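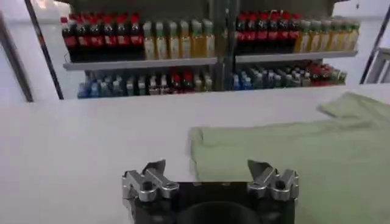

Lesego Swanepoel replied that she'd had the very same trouble with her sourdough last winter, and that she wouldn't throw the starter out just yet.

Sourdough starter has gone flat, can it be saved?
Asked November 24, 2022

Hello all. My starter is a bit over two years old and has always been a cheerful thing, but since we moved house it hardly rises at all. I feed it every morning with plain white flour and tap water, same as ever, and by dinner there are a few bubbles on top and a sharp smell, a bit like nail polish remover. The loaf I baked on Sunday could have propped a door open. The new kitchen is colder than the old one and faces the wrong way for sun. I've grown rather fond of it (the kids named it Trudevetti, don't ask me where they got that) and I'd hate to start from scratch. Has anyone brought one back?

3 answers

Lesego Swanepoel
Oh, you poor thing, I do feel for you! Mine sulked for most of July and I was ready to tip it in the compost. That nail polish smell is usually a hungry starter, so the first thing I'd do is feed it more generously. I was keeping far too much of the old stuff and giving it a miserly spoonful of flour on top. Now I keep 15 grams of the old starter and give it 50 of flour and 50 of water, and I do that morning and night until it doubles, which in my case took the best part of a week, so please don't lose heart on day three like I nearly did. Swap some of the white flour for wholemeal or rye if you have it in the cupboard. Mine went mad for rye.

For the cold, I put the jar in the oven with only the light on. Do stick a note on the oven door! My husband preheated it for a pizza once and that was the end of a perfectly good jar, and we had to beg a spoonful back off my sister, who thankfully had some of ours in her fridge.

When it's behaving again, dry a little on baking paper and keep the flakes in an envelope. Then you've always got a spare.

anonymous
just buy yeast. 7g sachet, 500g flour, 300 ml water, done by lunch

Teemu Huttunen
I agree with nearly all of Lesego's answer, and would only add that your water may have changed as well as your kitchen. Our town water smells quite strongly of the pool some weeks, and I leave a jug of it on the bench overnight before I use it. Whether it makes a real difference I couldn't swear to, but it's no bother and I've got into the habit. If your new place has a water softener, use the tap that isn't on it, if there is one.

Also, try a rubber band around the jar at the level of the starter just after feeding. It might be rising and falling again while you're at work, in which case it's healthier than you think and you're only seeing it at its worst. Mine peaks a good deal earlier in summer and I've been caught by that more than once.

Comment from the asker: Thank you both, I've got rye on the shopping list and a note on the oven.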